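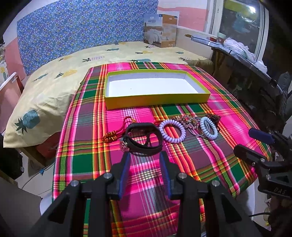
Carleen Lockyer wrote after the last session that small accessories are not worth a whole evening, that she has always kept hers in one dish by the mirror, and that when the dish is full she tips it into a drawer and starts over. Several of you probably do the same. The dish works for a while. The trouble is in the drawer, where the elastics wind themselves around the clasps and the bracelet at the bottom is forgotten for a year. So there is a whole evening on it, and these are the notes.

Home Storage and Care, Levside Evening Classes
Session 3: Small accessories
Handout for October 29, 2025

What counts as a small accessory

For this course, anything worn or carried for looks or convenience that fits in a closed hand. Hair ties, clips, bracelets, watch and tracker bands, cord ornaments, pins, rings, earrings, key charms. Glasses and belts were covered under wardrobe in Session 2. Medicines and batteries do not belong in this group even when they live in the same dish. Take them out first and put them where they go.

The group is awkward because it is mixed. A set of towels is all one material and all one shape. A bedroom dish has stretch plastic, knitted elastic, metal, glass or stone beads, thread, and silicone or rubber, and each wants something a little different.

Laying out

Clear a flat surface bigger than you think you need. A made bed is fine and most people use one. Put a cloth over the bedding. A flat woven cloth such as a plaid tablecloth or a thin throw is better than anything fluffy, and it can be picked up by the corners if you have to stop halfway. Plain cloth shows up small dark pieces more clearly, but use what you have.

Spread everything in one loose row or a few rows with space between pieces. Do not sort yet. Piles made at this stage tend to be wrong and then you leave them that way.

Put an empty box lid at the back of the cloth. A shallow lid with a white inside, like the one with the yellow-green sides, is very good for this, as a pin or a loose bead shows at once against the white. The lid is the tray for whatever you have finished with. Nothing goes into it until it has been looked at.

Looking over each piece

Go along the row from one end. Pick up one piece, check it, put it down in the same spot or in the lid.

Elastic hair bands. Stretch each one to twice its length and let go. If it comes back slack, or you can see the core through the covering, throw it out. Keep the good ones together in a small bundle. A loose knot of ribbon or a binder ring holds them. Do not use one hair band to tie up the rest, it will be the first one to go slack.

Coiled spiral ties. These stretch out with wear, and many will draw back in if left in hot tap water for a few minutes. Try it with one before doing them all, as some plastics cloud. Pale colors pick up hair dye and sunscreen. Wash in dish soap and rinse inside the coil. If the coil has split at the join it will catch hair, so throw it out.

Clips with stones. Look at the back first. Open and close it. A stiff hinge can have a very small amount of light oil on the end of a toothpick, wiped off afterward with tissue. Then look at the front under a lamp, tilting it, and check for gaps. Rhinestones are often glued over foil, and soaking lifts the foil and turns the stones dull. Use a barely damp cotton swab. No vinegar, no jewelry dip.

Beaded bracelets. Hold the bracelet up and let it hang. If there is cord showing between the beads when it isn't being pulled, the cord has stretched and should be replaced before it breaks. Dark brown beads could be wood, seed, stone, glass or plastic, and it is hard to tell by looking. Until you know, treat them as wood: dry cloth only, no soaking.

Cord ornaments and tassels. Check the knots. Red cord in particular can bleed, so test one tassel end with a wet white tissue before you wash anything, and keep red cord away from pale things while it is damp. Straighten a bent tassel over steam from a kettle, held well back with tongs, and comb it with your fingers. Hang it or lay it flat. It should not be at the bottom of a box with weight on it.

Tracker and watch bands. Wash with mild soap, rinse, dry completely before closing the clasp. Look at the holes for small tears. If there is a separate clasp piece, bag it with the band now, the same minute, before going on to the next thing. More bands are thrown out for a lost clasp than for wear. Loop the band in its natural curve. Folding it flat leaves a crease.

Grouping

There are two ways to do it and the class was divided on them in May.

By material. All elastics together, all metal together, all thread and cord together. This is kinder to the things. Metal clips do not snag cord, and soft plastic does not sit against painted surfaces, where it can mark them over a summer.

By use. Everyday things in one place, gym things in another, things for going out in a third. This is quicker in the morning.

My advice is to group by use first, then keep materials apart inside each group with a fold of tissue or a small paper cup. Martti Saarela groups by color and reports no problems with it. If you live alone and it pleases you, fine. It tends to fall apart in a shared bedroom.

Containers

You do not need to buy anything for this session. Box lids, the trays from chocolate boxes, egg cartons cut down, and jar lids all do the job. The lid you used for laying out can go straight into the drawer as a tray if it fits. Measure the drawer with the lid inside it and the drawer shut. More than one person has measured the drawer opening and then found the runner in the way.

If you do want to buy, the Vidal tray comes with dividers that lift out and the Flallow tray has fixed ones. The fixed dividers are steadier. The lift-out ones let you make a long space for a bracelet laid straight. Both fit a standard bedside drawer. Anything with a lid that snaps shut is a nuisance for daily things and good for the going-out group.

Window ledges. Many bedrooms have a ledge by the bed and it collects bags, wrapped things, little round pots and tubs. It is a poor place for accessories. Sunlight makes elastic brittle and fades cord, and condensation in winter gets at metal. Use the ledge as a landing place for the evening and clear it before bed.

Big boxes in small rooms. Someone asked whether the packaging from bedding could be used. The box that a quilt comes in is roomy and strong, but it is too deep for small pieces. Keep it for spare pillowcases and use its cardboard inserts, if it has any, to line a drawer.

A note on amounts

People ask how many hair ties a person should own. There is no figure. At the Bromovside workshop a mother of 3 emptied her drawers and bathroom baskets onto one table and made it 169 hair ties and bands. She kept 40. Your number will be different and you don't have to tell anyone what it is. The test is whether the container closes without pressing.

Before you put the cloth away

Run your palm over it slowly, then lift it by the corners and shake it over the lid. Pins, earring backs and single beads end up in the weave. Check the folds of the duvet too, more so if it has a busy print. Check the gap between mattress and headboard.

For next time

Do one dish, one drawer or one bag at home. Not the whole room. Bring the things you could not decide about in an envelope, with any loose clasps and beads in a twist of paper. We will restring one beaded bracelet together, so bring one with stretched cord if you have it. Elastic beading cord and small scissors are provided. The beads from the supply cupboard come in bags of 1,000 and are shared, so please tip leftovers back into the bag they came from.

Session 4 starts with repairs and then moves on to scarves.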